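Lullberg Sets Out Revised Hardware Standard for Interior Doors in Rental Housing

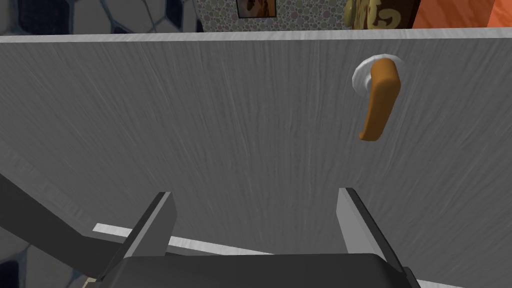
2021-02-04 - Lullberg, which manages rental apartments on behalf of private and nonprofit owners, today published a revised hardware standard for interior doors. The standard applies to all new fit-outs and to all replacement work ordered after its effective date in August. It covers lever handles, latches, hinges, strike plates and fasteners. Entrance doors and fire-rated doors are outside its scope and remain under the existing specification.

The revision follows a review of maintenance records for 3,277 apartments. The review was carried out by Lullberg's technical services group with Gedier, a building survey firm. It looked at every work order in which an interior door was named as the item needing attention, and sorted the orders by the part that was repaired or replaced.

Loose or sagging handles were the most common entry, at 53 percent of door work orders. Latch faults came second. Damage to the door leaf itself made up 9 percent. The remaining orders were for hinges, missing screws, floor clearance and doors that had been painted shut.

"Most of these calls are short ones, but each one needs a visit, a key arrangement and a part that may or may not be on the van," said Gráinne Moriarty, head of technical services at Lullberg. "We were stocking too many handle patterns. A technician could arrive with the right handle and the wrong spindle, and then a second visit had to be booked."

Main changes

Handles. The number of approved lever handle patterns is reduced from 30 to 4. All four use the same spindle size and the same distance between fixing holes, so that any approved handle can be fitted to any approved latch without drilling. Each lever must have a return spring in its own mounting. Handles that depend on the latch spring alone to bring the lever back to level are no longer approved.

Fixing. Handles must be through-bolted. Wood screws driven into the face of the door are permitted only on solid timber doors, and only where the latch case leaves no room for bolts. Bolts are to be tightened by hand. Power drivers may be used for removal.

Latches. A single tubular latch is specified for passage doors and a privacy version for bathrooms. Both have a metal follower. The privacy version must be capable of being released from the outside with a coin or a flat screwdriver.

Hinges. Three hinges are required on any door with a solid core. Two remain acceptable on hollow-core doors of standard height. Hinge screws are to be of one length throughout the door, and pilot holes are required in all frames.

Finish and color. Owners may choose any finish offered in an approved pattern. Color has no bearing on approval, but the finish code must be entered in the apartment record at the time of fitting. The review found that the finish was missing from most older records, and that replacement handles often did not match the rest of the home as a result.

Testing

Sample handles were tested for Lullberg by Havus, an independent laboratory. Each sample was mounted on a section of door, operated through repeated cycles, and checked at set intervals for free play at the end of the lever. A downward load was then applied and removed, and the lever's resting position was measured. Samples that did not return to level were rejected.

"The spread between products was wider than we had expected from the catalog data," said Ruairí Buckley, test engineer at Havus. "Price was a poor guide. Two of the patterns that passed are at the lower end of the range."

The test method is set out in Appendix B of the standard. Manufacturers who wish to submit a product may do so at any time. Samples must be drawn from normal production stock and supplied with all fixings.

Existing doors

There is no requirement to replace hardware that is in working order. Where one handle in an apartment fails, only that handle will be replaced, unless the original pattern can't be matched and the owner has asked for a uniform appearance. Removed parts in good condition will be returned to the depot and held as spares for older patterns until stock runs out.

Contractors working under a current agreement may use up non-approved stock until the effective date. Conall Dolan, supply manager at Lullberg, will issue a parts list with order codes to all registered contractors ahead of the change.

Availability

The revised standard, the parts list and the contractor fitting sheet can be requested from Lullberg's technical services group. Printed copies are available to owners on request.

Contact for technical questions: Zübeyde Kılıçarslan, Technical Services, Lullberg
Contact for press: Eimear McGrath, Communications, Lullberg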